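How to Pack Shuttlecocks in a Clear Bag Without Wrecking the Skirts

I was never convinced that shuttlecocks needed storing. They come in a tube, the tube has a lid, and when the tube splits you buy another one and get a tube with it. Then our club at Lurness switched to loose nylon birds bought in bulk, 150 at a time, and the question stopped being silly. They went into a backpack. They came out looking like bottle caps.

Most of the advice I found was written by people selling cases. You don't need a case. A clear zip-up pouch of the kind that bedding or toiletries come in will do, provided it has a boxy shape and some kind of piping or stiffening along the edges. A flat freezer bag is no good. It holds the birds fine, but it also lets them get squashed from every side.

What you need

A clear bag with a flat bottom, big enough for your hand to go in without scraping the sides.
The shuttlecocks.
A table. I've seen people do this on their lap in the car and I don't recommend it.

Step 1. Stand the bag up

Open the bag all the way and set it on its base. Soft plastic won't stand straight, whatever the listing promises. The rim flops forward as soon as you let go. Push the bottom corners out from the inside with two fingers so the lower part sits square, and leave the top to do what it wants. Manee Nilsuwan clips hers open with a clothespin, and I'll admit it helps.

Step 2. Sort before you pack

Lay the birds out beside the bag where you can see them. Look at the skirts first. A bent rib on a plastic skirt can sometimes be coaxed back, but a crack is a crack, and packing it carefully is a waste of your evening. Then press the cork with your thumb. If it gives or wobbles where it meets the skirt, put it in the practice pile.

Some people will tell you to wipe each one with a damp cloth. I tried that for a month and saw no difference at all, except that I was packing damp shuttlecocks.
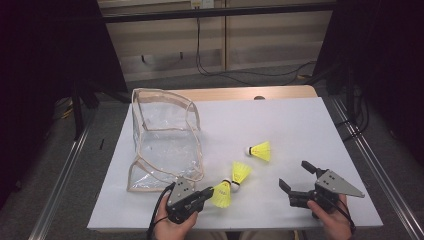 Step 3. Pick up by the cork

The cork is the solid part, so hold that. Grabbing the skirt feels natural, because it's the bigger target, and it's also how the edges get folded in. If a bird is lying awkwardly, roll it toward you until the cork is easy to reach. Birds lying close together can catch on one another, so slide the nearest one clear before lifting.

Step 4. Nest only if they match

Same brand, same speed, same age: you can stack them cork into skirt, the way they'd sit in a tube. Keep each stack to 3. Longer ones lean over in a soft bag and the bottom skirt takes the weight. Mixed birds shouldn't be nested. Aba Ametepe swears it makes no difference and he may be right, but his birds all fly left.

For mixed birds, lay them on their sides and alternate the direction, one cork left, the next cork right. It looks fussy – it is fussy – but the skirts fill each other's gaps and you'll fit more in.

Step 5. Close it loosely

Stop before the bag is full. When you have to push down to close it, take one out. Zip it with a little air inside and put it at the top of your gear bag, above the shoes. A stiff shoebox around the pouch is better still if you have the space.

Does any of this make them last?

Somewhat. I wouldn't believe anyone who gives you a percentage. Plastic skirts wear out from being hit, and no bag fixes that. What I do notice is fewer birds thrown out before they've been played with, and a lot less digging around in the dark at nine in the evening.

Clear plastic does scuff and go cloudy after a season. Mine from last March is still in use, with tape over one corner.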